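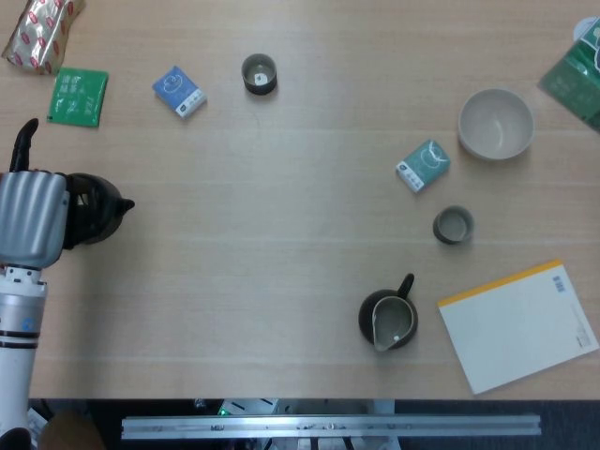 Figure 3. Tea vessels and packaged goods on the sorting table, with the two small cups standing apart.

3.2 Arrangement of the tea table

The second household study was carried out in the Jullmont common kitchen, where residents prepare tea for visitors on Saturday afternoons. We were interested in how people decide which objects belong to the service of tea and which belong to its storage. Over 20 residents took part, and each of them met the same mixture of vessels and packets on a wooden table.

The colour of the vessels had an influence that we did not expect from the literature. In Figure 3 the teapot, the pitcher and the two small cups are all dark, while the bowl is beige and wider than the others. Many residents treated the dark pieces as one family and placed them together first. The bowl was discussed for longer. Some participants used it for rinsing the cups, others for used leaves, and a few moved it to the shelf because it did not match.

The packaging was sorted by another logic. The silver packet with its red pattern and the flat green sachet were usually put side by side, although they differ in size and finish. The blue-and-white box and the teal box are similar in shape, and participants who were unsure of the contents still stored them as a pair. This agrees with the behaviour described by Woldegiorgis for spice cupboards, in which form is a stronger guide than the label.

We also recorded the order of work. Participants who cleared the packets first had more room to centre the teapot, and they seldom changed the position of the cups later. Those who began with the vessels often had to lift them a second time. The same order was seen in the Zekumden kitchen, where the table is narrower and the cupboard stands behind the person. The position of the pitcher varied most between participants and is treated separately in Section 3.3.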